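Manipulation Group, fortnightly meeting
Minutes, 25th November

Present: Marlene Lenz (chair), Knut Stöcker (minutes), the Drivov team by phone until the phone gave up.

1. Minutes of the last meeting
Approved. Marlene asked that the minute-taker stop recording his own remarks as "incisive." Noted.

2. Texture randomization, results so far
Knut presented. The question was whether a grasp policy trained in Millell on badly mismatched textures does better on unfamiliar objects than one trained on tidy, believable ones. Each policy was trained on 600 simulated scenes and tested on 141 held-out ones, wrist view only, five random seeds apiece.

The mismatched policy came out ahead on every seed. The gap was widest on objects with curved or bent surfaces, where the tidy policy tended to close its fingers early, with great confidence, on air.

Marlene asked whether the gain came from the textures or from the lighting, since both had been switched on in the same commit. Knut said the lighting range was narrow. Marlene said that was a different sentence from "it was the textures." Agreed that it was.

Drivov reported similar numbers in April with their own renderer but did not keep the seeds. There was a silence, though this may have been the phone.

3. Failure review
18 of the test failures were replayed one step at a time. Most fall into a group Knut calls "late turners": the wrist lines up with the nearest edge of the object and only corrects once it is too close to do so. Marlene prefers "bugs." The name stays provisional.

It was suggested that the policy follows strong parallel lines in a texture as if they were the shape of the object. Plank textures are the obvious suspects. Knut will rerun with the grain rotated and everything else fixed, lighting very much included.

The meeting looked at a wrist view with the jaws open and spent longer on it than planned. 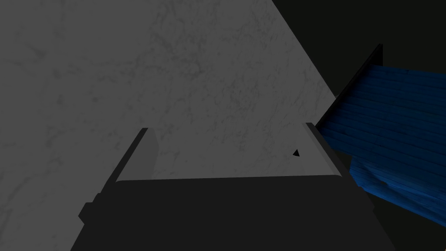 Fig. 1. Simulated wrist view, fingers open, blue plank texture at right against gray marble-like surface.

Marlene observed that the seams run one way on the upper part of the blue object and bend lower down, so a policy reading grain as geometry would have two answers to choose from. Knut had been about to say this.

4. Graltero workshop
Abstract to go in once the lighting question is settled. Title still contains a pun. Chair's objection recorded, for the second time.

5. Any other business
The shared drive is full again. Everyone present believes it is someone else's checkpoints.

Actions
Knut: grain rotation rerun; separate lighting from texture; delete checkpoints.
Marlene: write to Drivov about seeds, politely.

Comments (3)

tmk: Did you freeze the object poses between the two training sets? If not, I'd worry about that before the lighting.

Knut Stöcker: Poses are frozen. The checkpoints were not all mine.

gripfan: Please keep the pun.

Recent minutes
- Why the depth channel was dropped, and then wasn't
- Millell upgrade: what broke
- Reading group: contact models, part two

Contact: Manipulation Group office | Copyright the authors | Back to top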